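I came home from work yesterday with the smell of spray cleaner still on my sleeves, and my sister wanted to know what on earth I do all day. Well! Some days I wipe tables, okay? We had one of those big shared-room cleanups, and I have opinions about tables now.

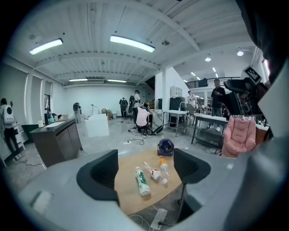
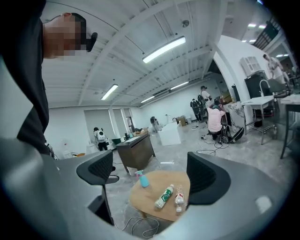
So, opinion number one: a table with nothing to do will find something to do. Ours collects bottles. I don't know where they come from (I've asked, people shrug) and they never have enough in them to be worth keeping or little enough that you feel good tossing them. Teresa is in the keep-it camp. I'm in the recycling camp, and Henk just moves everything to the next table over and calls it done, which drives me nuts.

Opinion number two is about cables. I can wipe a tabletop in nothing flat, but then I look down at the floor and lose all my energy. I bought a bag of those little fabric ties back in July and I've used exactly none of them. Next week, maybe!

I did figure out a routine I like, though. Bottles off first, all of them, even the ones you think you're going to use. Then one good spray, let it sit while you go get coffee, and wipe from the far side toward yourself so you aren't leaning your shirt in it (ask me how I learned that). I only put back what I can name a use for.

Anyway, my own kitchen table at home is a disaster, there's mail on it from before Halloween, and I'm going to go deal with that before dinner. If you've got a good way to label cables that doesn't peel off after a month, please leave it in the comments. Masking tape is not working for me.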